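Arndale Indoor Tennis - Holiday FAQ

Quick answers, sorry for the rush. Phones are nuts this week.

Are you open over the break?
Yes. Short hours until December 31, closed New Years Day. Check the door for times.

Do I need to book?
For courts, yes. Online or at the desk. Walk-ins only if something's free, and evenings it usually isn't.

How much is a court?
$18 an hour for members. Guests add $3 each. Pay before you play, please.

Can I cancel?
Up to the night before, full credit. Same day, no credit. Snow day and we close? You get it back automaticaly.

What shoes?
Non-marking soles only. No running shoes, no boots. Yes, we check.
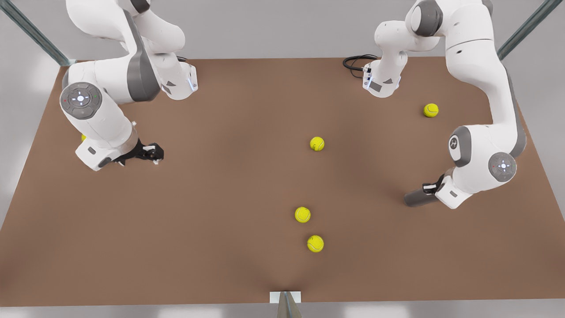

Do you string rackets?
Yes, Oisín does it. Drop off at the desk with your name and tension on a tag. Three days normally, longer right now. No rush jobs till January.

Junior clinics?
Back the second week of January. Ages six and up. Sign-up sheet is full for beginners, waitlist is open. Email Chrysoula Deligiannis, not the front desk.

Can I bring my own coach?
No. Insurance. Ask us for one of ours.

Lockers?
Day lockers are free, bring a padlock. Anything left overnight goes in the lost and found bin, and we empty that at the end of the month.

Gift cards?
At the desk, any amount up to $200. They dont expire. Can't be used for stringing.

Parking?
Rear lot. Not the bakery's side, they will tow you.

Updated 30 December 2018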